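메시지 큐를 버리고 나서야 잠을 자게 된 이야기

작년 가을까지 제 휴대폰 벨소리는 두 종류였어요. 하나는 엄마, 하나는 큐 적체 알림. 엄마 벨소리는 일주일에 두 번쯤 울렸고 나머지 하나는… 음, 새벽 네 시에 제일 성실했습니다.

저는 중간 규모 물류 소프트웨어 회사 Kornum에서 연동 쪽을 맡고 있어요. 창고 시스템에서 나온 주문 상태를 운송사로 넘기고, 운송사가 돌려준 송장 번호를 쇼핑몰로 보내고, 그 사이에 누가 주소를 바꾸면 다시 처음부터 훑는 일입니다. 말로 하면 우체국 분류실 같은데, 그 분류실이 파이썬 스크립트 68개로 되어 있었다고 생각해 보세요. 그것도 서로 다른 사람이, 서로 다른 해에, 서로 다른 기분으로 짠 스크립트가요!

이번 호 원고 청탁을 받았을 때 편집부에서는 "비동기 아키텍처의 미래" 같은 제목을 원하시는 눈치였는데, 저는 그런 건 잘 모르고요, 우리 팀이 Havton이라는 메시지 브로커를 4년 가까이 쓰다가 걷어낸 얘기라면 밤새 할 수 있다고 했습니다. 그랬더니 그럼 그걸 쓰라고 하시더라고요. 그래서 씁니다.

처음엔 다들 신났어요

Havton을 들여온 건 Ivar Strand였어요. 당시 우리 팀장이었고, 지금은 다른 회사에 있지만 아직도 가끔 커피를 마십니다(이 글 나간다고 했더니 본인 이름을 꼭 넣어 달랬어요). 그때는 정말 필요했어요. 운송사 API가 느려지면 창고 화면이 같이 멈췄거든요. 작업자들이 바코드를 찍고 초록불이 들어올 때까지 멍하니 서 있는 걸 현장에 가서 봤는데, 그걸 보고도 큐를 안 넣겠다고 할 개발자는 없을 거예요.

그래서 창고 화면과 운송사 호출 사이에 큐를 하나 넣었습니다. 딱 하나요. 효과가 바로 보였어요. 화면은 빨라졌고 운송사가 헐떡여도 메시지는 얌전히 줄을 서서 기다렸습니다. 팀 전체가 피자를 먹었고요.

문제는 그다음부터 모든 걸 큐로 풀기 시작했다는 거예요. 송장 번호를 쇼핑몰에 알려야 한다? 큐. 재고가 바뀌었다? 큐. 관리자가 메모를 남겼다? 그것도 큐(왜 그랬을까요). 한번은 설정값 하나를 읽어오려고 요청 큐와 응답 큐를 만들어 놓고, 응답이 올 때까지 스레드를 재워 두는 코드를 발견했어요. 누가 짰나 커밋 기록을 봤더니 저였습니다.

순서라는 괴물

메시지 큐를 오래 써 보신 분이라면 이 소제목만 보고 한숨을 쉬셨을 것 같아요. "주문 취소"가 "주문 생성"보다 먼저 도착하는 세계 말이에요. 소비자 프로세스가 하나일 땐 괜찮았는데, 연말 물량 때문에 셋으로 늘린 날부터 이상한 주문이 나타났습니다. 취소됐는데 발송되는 주문, 발송됐는데 존재하지 않는 주문, 주소를 두 번 바꿨는데 첫 번째로 바꾼 주소로 가 버린 주문.

처음엔 타임스탬프를 비교해서 오래된 걸 버렸어요. 그런데 창고마다 서버 시계가 조금씩 달랐습니다. 그다음엔 메시지에 일련번호를 붙였고, 번호가 비면 기다리게 했고, 너무 오래 기다리면 포기하게 했고, 포기한 메시지를 모아 두는 큐를 또 만들었어요. 그 큐를 확인하는 스크립트도 만들고, 그 스크립트가 죽었는지 확인하는 스크립트도요. 여기까지 읽고 웃으신 분은 아마 비슷한 걸 갖고 계실 겁니다.

12월 어느 날 새벽에 그 "포기한 메시지 큐"를 열었더니 1,382건이 쌓여 있었어요. 알림은 안 왔습니다. 알림도 큐로 보내고 있었거든요.

그날 아침 회의는 아직도 기억나요. Elsa Saarinen이 화이트보드에 우리 시스템을 그리다가 중간에 보드가 모자라서 벽에 포스트잇을 붙이기 시작했어요. 포스트잇도 모자라서 영수증 뒷면까지 썼습니다. 다 그리고 나서 한참 보더니 마커 뚜껑을 닫고 물었어요. 이 중에 진짜로 나중에 처리해도 되는 게 몇 개냐고요.

세어 봤더니 세 개였어요. 운송사 호출, 쇼핑몰 통보, 그리고 야간 정산 파일. 나머지는 전부 누군가가 바로 답을 기다리는 일이었고, 우리는 그 답을 굳이 편지로 주고받고 있었던 거예요.

걷어내기

큰 결심을 하고 한 번에 싹 바꿨다고 쓰면 멋있겠지만 그럴 용기는 없었습니다. 일단 제일 만만한 관리자 메모부터 평범한 HTTP 호출로 돌렸어요. 반나절 걸렸습니다. 설정값 읽기(제가 만든 그것)는 한 시간이요. 지운 줄 수가 추가한 줄 수보다 훨씬 많은 풀 리퀘스트를 올리는 기분, 해 보신 분은 아실 텐데 그게 좀 중독돼요!

재고 쪽은 어려웠어요. 재고 변경을 듣는 곳이 여럿이라서 누가 듣고 있는지조차 정확히 몰랐습니다. 브로커의 장점이라고들 하잖아요, 보내는 쪽이 받는 쪽을 몰라도 된다는 거. 몰라도 되는 건 맞는데, 4년쯤 지나면 진짜로 모르게 됩니다. 구독자 목록에는 퇴사한 사람 이름이 붙은 테스트용 프로세스도 있었고, Fontana라고만 적힌 것도 있었어요. Fontana가 뭔지 알아내는 데 일주일을 썼습니다. 회계팀이 월말에 한 번 돌리는 보고서였고, 몰래 껐으면 월말에 큰일 날 뻔했어요.

그래서 규칙을 하나 정했어요. 끄기 전에 먼저 이름표를 붙인다. 구독자마다 담당자와 용도를 적어서 한 페이지에 모으고, 담당자가 안 나타나면 2주 동안 복사본을 로그에만 쌓아 두고 지켜봤습니다. 지루한 작업이에요. 그런데 이 지루한 페이지가 지금 우리 팀에서 제일 많이 열리는 문서입니다.

남긴 큐 세 개는 데이터베이스 테이블로 옮겼어요. 네, 테이블이요. 돌 던지지 마세요. 주문을 저장하는 트랜잭션 안에서 "보낼 것" 테이블에 한 줄을 같이 넣고, 작은 작업자 프로세스가 그걸 주기적으로 집어서 보내는 구조입니다. 아웃박스 패턴이라고 부르는 그거예요. 주문이 저장됐으면 메시지도 반드시 있고, 저장이 취소되면 메시지도 같이 사라집니다. 예전에는 이 둘이 어긋나는 경우를 잡느라 대조 스크립트를 매일 밤 돌렸는데 그게 통째로 필요 없어졌어요.

순서 문제는 주문 번호별로 잠금을 걸어서 풀었습니다. 같은 주문의 메시지는 한 번에 하나만 나가요. 다른 주문끼리는 순서가 섞여도 아무 상관이 없고요. 이렇게 쓰면 두 줄인데 예전엔 왜 그걸 못 했나 모르겠어요. 아마 브로커 설정 문서만 들여다보느라 우리 데이터를 안 봤던 것 같습니다.

숫자 얘기도 조금

성능 걱정을 제일 많이 하셨어요. 특히 영업 쪽에서요. 테이블을 큐로 쓰면 느리다는 얘기를 어디서 들으셨는지 회의 때마다 나왔습니다. 우리 피크가 분당 거의 600건이에요. 요즘 데이터베이스한테 이 정도는 일도 아닙니다. 물론 이게 초당 수만 건이 되는 회사라면 제 글을 그대로 따라 하시면 안 돼요. 그런 회사는 큐가 필요하고, 큐를 돌볼 사람도 여럿 있어야 합니다.

저희는 그 사람이 저 하나였어요.

고객사 중에 Ciltex라는 곳이 있는데, 거기 Arnulfo Bermúdez 씨가 예전부터 저한테 자주 하던 부탁이 있었어요. "이 주문 지금 어디쯤 있어요?" 예전 구조에서는 이 질문에 답하려면 큐 여러 개를 뒤지고 로그를 시간대별로 맞춰 봐야 했습니다. 메시지는 꺼내는 순간 없어지니까요. 지금은 SQL 한 줄이면 나와요. 아예 조회 화면을 만들어 드렸더니 전화가 뚝 끊겼습니다(조금 서운했어요).

의외로 좋았던 건 신입 교육이에요. 올봄에 들어온 분은 로컬에서 브로커를 띄우는 법을 배울 필요가 없었어요. 데이터베이스 하나, 앱 하나 띄우면 전체가 돌아가고, 중단점을 찍으면 요청이 어디서 들어와 어디로 나가는지 따라갈 수 있습니다. 제가 입사했을 땐 환경 설정 문서가 하도 길어서 목차가 두 페이지였거든요.

후회하는 것도 있어요

재시도 간격을 너무 단순하게 잡았어요. 운송사가 점검에 들어가면 작업자가 같은 간격으로 계속 두드리는데, 점검이 끝나자마자 밀린 요청이 한꺼번에 몰려서 그쪽 서버가 다시 누운 적이 있습니다. 운송사에서 아주 정중한 항의 메일이 왔어요. 그 뒤로 실패할 때마다 간격을 늘리고 약간의 무작위 값을 섞었습니다. Havton에는 처음부터 있던 기능이에요. 직접 만들면 이런 걸 하나씩 다시 배우게 됩니다.

보낸 기록을 지우는 것도 늦게 떠올렸어요. "보낼 것" 테이블이 무럭무럭 자라서 인덱스가 둔해진 뒤에야 정리 작업을 넣었습니다. 처음 설계할 때 파티션을 나눴으면 좋았을 텐데, 지금은 일요일마다 오래된 줄을 옮기는 작업이 따로 돕니다. 언젠가 고쳐야지 하면서 할 일 목록 중간쯤에 두고 있어요.

그리고 수신 쪽 중복 처리. 아웃박스는 적어도 한 번 보내 주는 거지 딱 한 번 보내 주는 게 아니에요. 보내고 나서 "보냈음" 표시를 하기 전에 프로세스가 죽으면 또 보냅니다. 그래서 메시지마다 고유 키를 붙여서 받는 쪽이 걸러내게 해야 하는데, 쇼핑몰 한 곳이 그 키를 무시하고 있었어요. 손님 한 분이 배송 시작 문자를 연달아 받으셨고, 두 개가 오는 줄 알고 좋아하셨다고 합니다. 죄송합니다, 하나였어요.

브로커 서버를 마지막으로 내리던 날엔 Elsa랑 둘이 사무실에 남아 있었어요. 종료 명령을 치고 모니터링 화면을 한참 쳐다봤는데 그래프가 하나도 안 움직였습니다. 괜히 새로고침만 몇 번 하고, 불을 끄고, 국수 먹으러 갔어요. 새벽 네 시 벨소리는 아직 안 지웠는데 요즘은 야간 정산 파일이 늦을 때만 울립니다.

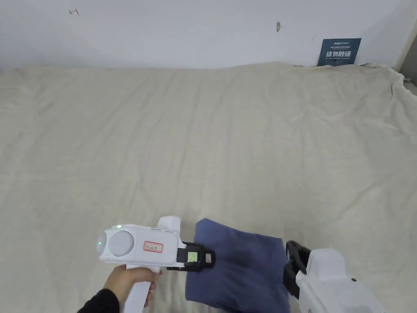 Ya-wen Chang: 저희도 아웃박스로 갈아탄 지 좀 됐는데요, 주문 번호별 잠금에서 한 가지 여쭤볼게요. 메시지 하나가 계속 실패하면 같은 주문의 뒤쪽 메시지가 전부 막히지 않나요? 저희는 몇 번 실패하면 그 주문을 통째로 보류 상태로 돌리고 담당자 화면에 띄웁니다. 자동으로 건너뛰게 해 봤다가 취소 건이 발송돼서 혼났어요. 그리고 Fontana 얘기에서 뜨끔했습니다. 저희 구독자 목록에도 아무도 모르는 이름이 하나 있는데 내일 출근하면 그것부터 찾아보려고요.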